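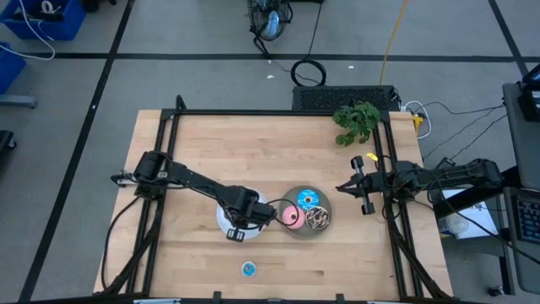

We have now spent enough hours on the gripper comparison to say that the case for switching is weaker than we were told it would be. The grant paid for a side-by-side trial of two gripper types, the Satti and the Olov, on our two-arm table at Prurkside. The task is moving toy donuts between two round plates, one white and one dark gray, with an arm on each side facing in. It sounds easy. A donut has a hole, a rounded edge and no flat side to grab, and when three of them are touching on one plate the fingers have very little room to get in between. Neither supplier's brochure shows anything like that.

Progress since the last report

We logged 2,998 pick attempts, split between the two types. Of those, 831 ended in a drop, a miss or a push that sent a neighboring donut off the plate. I would not read much into the overall number. Early runs were done before we settled on finger height, and I have left them in the total so that it matches the log.

The Olov did better on single donuts. On crowded plates the gap mostly closed, and on some days it went the other way. The sales material from Tanenari, who supply the Olov, promised a faster cycle. We saw a faster close. The full cycle was the same to within what we can measure, as the arm spends most of its time getting there and backing out.

Cables are a bigger problem than we planned for. The line at the gripper end loops out over the work area, and on a tight approach it can touch the donuts before the fingers do. We lost up to 20 attempts this way before anyone wrote it down as a separate cause. Older failures of this kind are probably sitting in the log under "miss."

Controllers

The plan also called for a controller comparison. We ran the newer one for 56 hours and went back to the old one. It did not fail in any dramatic way. It stopped and asked for a reset often enough that nobody could leave it alone through a lunch break, and running without someone standing there was the whole reason for trying it. Tanenari has offered a software update. We will try it when we have it in hand, and I have not put it in the schedule.

Money

Spending is on plan for parts and over plan for staff time, nearly all of it from the controller work. I am not asking for more at this point. I would ask to move what is left in the travel line over to staff time.

What I can and can't claim

The first proposal said this trial would tell you which gripper to buy for the packing line. I don't think it will. Toy donuts are hard plates of one or two sizes, so to speak, and they don't crumble or stick. A gripper that does well with them may do badly with real goods. What we can say by July is which of the two copes better with crowding, and how much of the trouble comes from cable routing, where a new gripper would be no help at all.

Next steps

Reroute the cable on both arms and repeat the crowded-plate runs with each gripper. Re-sort the old misses where the video is good enough. Hold off on ordering more Olov units. The discount they quoted runs out before we finish, and I would let it go.

Report date: March 28, 2019

Home | Projects | Reports | Equipment | Contact

© Prurkside Automation Trials. Questions about this report: use the contact page. Back to top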